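Sturnanel opens workroom with mezzanine in February

Household goods firm Sturnanel will open its new workroom in February. The room has 132 square metres on the main floor, and a mezzanine for the colour samples.

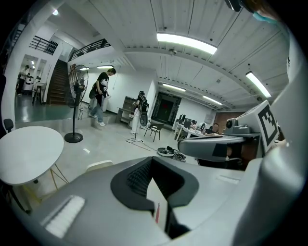

The new workroom, with the dark wooden staircase to the mezzanine. Photo: Sturnanel

"We wanted white walls and good light for our work," said Corinne Abernathy, manager of Sturnanel.

Up to 40 visitors can come each evening until 7 p.m.

Contact: Yolanda Tillman, Sturnanel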